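Cable routing along a dark baseboard, outlet is IN the baseboard
Home Forum > Floors, Trim and Small Repairs

gasser_rd
Joined: February
Posts: 19

We moved the office stuff into the back room and I need to deal with one cable before my in-laws come. The outlet in that room is set into the baseboard, not up on the wall. White flat cable, dark brown trim, so it shows from the hallway. I want to get it to the desk without it lying on the floor. Wall is off-white, floor is wood-look laminate in gray-browns. There is a door at the left end of that baseboard and I can't block it.

Options I have thought of:
1. Stick-on raceway along the top of the baseboard
2. Clips on the baseboard itself
3. Leave it and put a rug down

Photo of the corner.

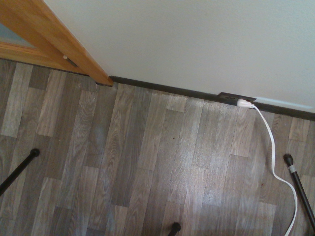

Reply #1
mughal_shagufta
Posts: 1774

Not the rug. You don't run a cord under a rug, flat or otherwise. It gets walked on and you never look at it again.

I would go with clips. Get brown ones. The cable will still be white but at least it will be straight, and a straight line bothers people a lot less than a squiggle.

Reply #2
noman.rajput

Agree on the rug, disagree on clips. Clips with adhesive backs came off my trim in one summer. It was painted, and they took paint with them. Raceway on the wall right above the trim, painted the wall color, and you will forget it's there. I used the Mivis one, it cuts with a hacksaw.

Reply #3
mughal_shagufta
Posts: 1774

He would be painting a raceway to hide one cable. And it has to come down over the trim to get to the outlet anyway, so you still see white on brown at that spot.

Reply #4
noman.rajput

An inch of it. I can live with an inch.

Reply #5
hmohmand

Is the plug always going to be on the right side of that outlet plate? If the desk is to the right, good, you have nothing to cross. If you ever move the desk to the door side you'll be redoing all of this. Decide where the furniture goes first — then buy parts.

Reply #6
gasser_rd
Posts: 20

Desk stays on the right. The run is about 6 feet and then up the back of the desk. Nothing needs to go toward the door.

Reply #7
rizwan_ch

Swap the cable for a brown one? If it's a plain extension cord they come in brown, and Wodero had a flat plug version for 29 dollars when I looked. Too much for a cord in my opinion but it saves you the raceway.

Reply #8
ghazala_k

Before anyone spends 29 dollars, what is on the other end of it? If it's the power lead for a device you can't just swap it.

Reply #9
gasser_rd
Posts: 21

Extension cord. Lamp and a laptop charger, nothing else on it.

Reply #10
ghazala_k

Then I'm with Rizwan. Brown cord, 2 or more clips on the trim, finished. Check that the cord's rating covers both things, which it should with a load that small.

Reply #11
noman.rajput

Still say the adhesive will let go. Wipe the trim down with alcohol first and let it dry before you stick anything on.

Reply #12
gasser_rd
Posts: 22

Ordered a brown cord, a cheaper one than the Wodero, and a bag of clips. Will try one clip behind the desk first to see what it does to the finish. Raceway is plan B.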